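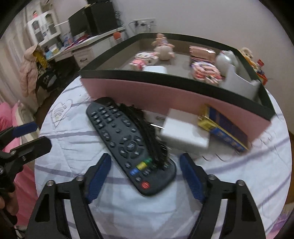
Tips by Noura Khalaf

Software for a tidying arm: getting the remote into the tray

Work out the job on paper before you touch the planner. Ours is to pick up the television remote and put it in the tray with the small toys. Written out, that is four steps: find, grip, lift, place.

Finding. A black remote beside a bundle of black cables is hard on any detector. Ask for the outline of the remote as well as a box round it, and set the program to stop if the outline runs into the cables. I label 30 pictures by hand before I trust the automatic labels.

Gripping. Keep the grip point away from the buttons if you can. Set the jaws to close across the short side, and limit the closing speed in Gakerden until the pads touch.

Lifting. Go straight up first, then across. The planner likes to cut the corner, and the rim of the tray is in the way. Add 3 cm of clearance to the rim in the map.

Placing. Pick the free spot last, from a fresh view. Toys get moved.
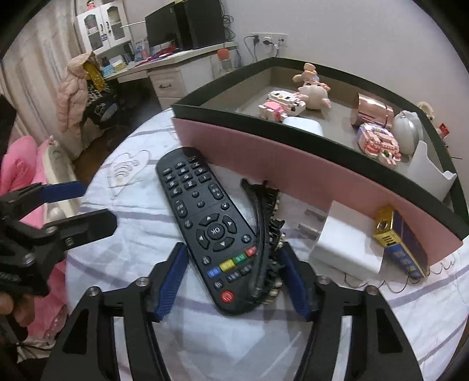 Ashwin Nadar wrote in to say that he would check the cables before the lift and not during the find step, as his outlines were fine and the snags came later. He uses a force limit on the wrist and has the arm put the remote back down if it trips. I have added that to my own settings file, with 2 retries.

Save the settings under a new name each time you change them.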